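Lirkcombe Table Works -- Open Positions

Wood Table Finisher and Surface Repairer (full time)
Job number 2861
Location: Brarnham shop, with some days on the road to Skendville
Pay: $1,121 a week to start
Schedule: Monday through Friday, 7 a.m. to 3:30 p.m.

Lirkcombe Table Works is looking for one full-time finisher to clean, repair and refinish wooden tabletops. Most of the work is on dining tables, worktables and library tables that come in scratched, stained or dull and need to go back to the people who use them. The opening is for someone who already knows how to sand and finish flat surfaces and wants to do mostly that.

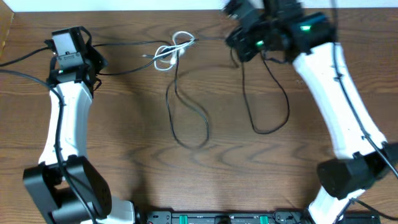
Lirkcombe hiring desk
Posted Sun 22 December | Shop jobs | Brarnham

The tabletop on this page has a warm medium-brown finish, with dark lines in the grain that run in waves and turn into swirling ovals near the center. A lot of our customers like grain of this kind and want to keep it easy to see. It is also grain that shows mistakes. If you sand across one of those ovals, or leave a hard edge where a color repair stops, it will catch the eye from across a room. The person we hire should be comfortable with figured surfaces or willing to slow down and learn.

What the job is

The finisher works at a station in the back half of the Brarnham shop. Tables are brought to you by the receiving crew, who also take off leaves and hardware and tag everything. You look over the surface, write up what it needs, and set aside anything that should have a customer's approval before work begins. After that the table is yours until it goes to final check.

On a normal week you will:

Inspect tops under a side light and mark dents, water rings, burns and old repairs on the job sheet.

Clean off wax, polish and grease. Kitchen tables usually take the longest, and the area in front of each chair is where the buildup is.

Strip or sand old finish, by machine on open areas and by hand along edges and near side panels.

Fill dents and small splits, and touch in grain lines with a brush so the fill does not show as a flat patch.

Mix stain to match the rest of the piece. We keep sample boards for our own colors, but most of what comes in was made somewhere else and has to be matched by eye.

Apply oil, varnish or lacquer, rub out between coats, and check the final sheen.

Keep the job sheet up to date. The front office uses it to answer calls, so if a coat has to be redone we need that on the sheet the same day.

Last year the shop refinished 295 tops. That was with two finishers, one of whom is moving to the Skendville location. This position fills that opening. It is not a temporary job.

On-site days

Some tables are too big to move or are attached to a wall or a cabinet. For those we send a finisher and a helper to the building. Expect two or three of these trips a month, mostly in Skendville and the towns between there and Brarnham. The shop van is provided and drive time is paid. You will be working in other people's kitchens, offices and classrooms, so you will need to mask off the wall and floor, keep dust down, and leave the room the way it was when you came in.

Tables along a pale wall need extra care. Stain on a back edge will find its way to the paint if it is not taped well, and we have paid for more than one repaint. We use paper and low-tack tape, and we pull it before the last coat is fully hard.

About the Saithong line

Along with repair work, we build one table of our own, called the Saithong. It has a plain rectangular top and comes in two finishes, a light oil and a medium brown. Saithong tops are built at the same shop and sent to the finishing area in batches. They take up less than a quarter of the finisher's time through the spring and more than that in August, when schools and offices place their orders. August is our busiest month and we ask everyone on the finishing side not to plan vacation for the last two weeks of it.

The Saithong tops are matched before they are glued, so that the grain runs in the same direction from one end to the other. The finisher has the last say on whether a top is good enough to go out. If you turn one down, write the reason on the sheet and put it on the hold rack. There is no penalty for sending one back.

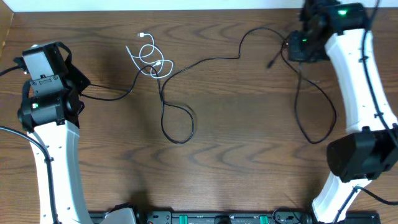

What we look for in a finished top is even color and an even sheen from the front edge to the back. Wavy grain makes this harder to judge, because the dark lines take stain at a different rate than the wood between them. We check every top from all four sides, first with the overhead lights on and then with only the side light. A top that looks fine from the front can look streaky from one end. You should be in the habit of walking around the table before you call it done.

We also do a touch test with a clean, dry hand. Any grit in the finish means another rub and another coat. It is slow, and we plan the schedule with that in mind -- a top that needs an extra two days gets an extra two days.

What you need to have

At least two years of paid work finishing or refinishing wood. Furniture, cabinets, floors, boats and musical instruments all count. If you learned on your own and have work to show, apply anyway and send photos.

Good color sense. There is a short matching test at the interview. You will be given a brown sample board and asked to get as close to it as you can from five cans of stain.

Ability to lift 50 pounds and to stand for most of a shift.

A valid driver's license.

Handwriting that other people can read.

What would help but is not required

Spray experience. We have one booth and will train you on it.

Experience with French polish or other hand-rubbed finishes. We get a few of these each year and now have to send them out.

Some basic joinery, such as regluing a loose leg or a breadboard end.

Pay and benefits

Starting pay is $1,121 a week. There is a review after six months and another at one year. Overtime in August is paid at time and a half. Health coverage begins on the first day of the second month. You get ten paid days off in the first year plus holidays, and the shop is closed the last week of the year.

We supply respirators, gloves, aprons, brushes and all sanding equipment. If you have your own scrapers or touch-up brushes and want to use them, that is fine. After 90 days there is a tool allowance of $657 a year, which you can spend on hand tools or on a class, and the tools stay yours if you leave.

The shop

The Brarnham shop is on one floor with a loading door at the back. The finishing area has its own heat and its own exhaust and is kept closed off from the saws. The radio is on in the building side and off in the finishing side during coating, to keep people from wandering through and stirring up dust. There is a lunchroom with a stove and a refrigerator. Parking is free. The nearest bus stop is a ten-minute walk and the first bus gets in before 7.

The crew is small and most people have been here a long time. New finishers spend the first three weeks paired with the finisher who is staying on. During that time you will do practice boards, then the undersides of leaves, then full tops.

How to apply

Mail or drop off a letter and a list of past work at the Brarnham front office, or use the form on the jobs page. Put job number 2861 on everything you send. Please include three to six photos of surfaces you have finished. Before-and-after pairs are the most useful to us. Take them by a window if you can, with no filter, so we can see the grain and the color.

You do not need a formal resume. Tell us what you worked on, what finish you used and what went wrong, if something did.

We read applications as they come in and will interview until the job is filled. Interviews are held at the shop and take half a day, including the color test and one hour of paid bench work. Wear clothes you do not mind getting stain on. If you need a ride from the bus stop or any other help getting in, say so in your letter and we will set it up.

Everyone who applies will get an answer by mail or by phone, including people we do not interview. If you applied for the helper job last summer and would like to be considered for this one, send a short note saying so. We still have your papers on file and you do not have to send them again.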